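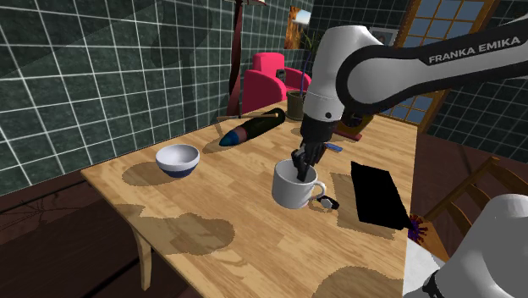 Roswitha Stüber wrote to me that she'd believe in household robots the day one of them cleared her table after Sunday lunch without being asked, and that until then I could keep my gripper pictures to myself. Well, Roswitha, I'm not keeping them to myself! It's a gallery page, that's the whole point of it.

Hi, and welcome to the table-clearing corner of my site. For anyone who wandered in from a search: I've been following home and workshop robots as a hobby for longer than my family would like, and I post pictures of the boring jobs. No backflips, no dancing. Mugs, bowls, laundry, boxes of screws. My question is always the same one, which is whether a machine can do the chore yet, the way you'd do it on a Tuesday night with half your mind on something else.

So, the mug. It's a rendered scene with a Franka Emika arm, and the two fingers are lowered right into the mug instead of reaching for the handle. I love that, because it's so unlike what my own hand would do. I grab handles. I've grabbed handles all my life. But with two straight fingers coming down from above, the rim and the inside wall make a lot of sense (try it at home with a pair of kitchen tongs, and use a mug you don't care about).

What I'd look at next is the rest of the table. There's a bowl, a dark bottle lying on its side with a thin stick resting across the top, and a flat black thing out toward the right edge. That's much closer to my own kitchen than the tidy demos where one red block sits on a white sheet. If you pull that bottle, the stick is coming too, or it's going on the floor. You and I know this without thinking. Getting a program to know it is the bit I'd pay money for.

Danish Arain and I have been arguing about simulation since July. His side: you can run a mug pickup over and over on a computer, break nothing, and learn a ton. My side: sure, and then somebody leaves jam on the mug. He sent me numbers from a little hobby project of his that he calls Grekix, where he ran 1,163 simulated pickups on his desktop and 376 of them ended with the mug dropped or never lifted at all. He thought that was great. I thought about my shelf and felt a bit sick. (To be fair to him, he'd made the mugs slippery on purpose and moved them every time.)

Amna Rind asked in the comments whether it's any different on a shop floor, and I think it is, quite a lot. She packs small parts, and the parts come in the same tray, the same way up, all day long. A machine can be pretty narrow and still earn its keep there. My table has different stuff on it every evening, and some of it belongs to my kids and must NOT be put away, under any circumstances, because it's "still being built."

My scorecard as of this week, for what it's worth. Picking up one mug from a clear spot: yes, I'd say machines can do that. Picking the mug out of a crowd without nudging the neighbors: sometimes, slowly. Deciding that the bowl goes in the sink, the pen goes in the drawer and the half-read book stays where it is: not in any home I've been invited into. And I clear a table for 6 in two trips while talking on the phone, so that's what they're up against.

Fahad Lashari says I'm too harsh and that slow is fine if you're asleep while it happens. I can live with that, I guess? If I came down in the morning and the table was clear, I wouldn't care if it had taken all night. I'd care about the noise, though.

If you have pictures of a machine doing a dull job, send them over and tell me what the job was and how long it took. Drops and spills very welcome. I'm especially short on dishwashers and anything with socks.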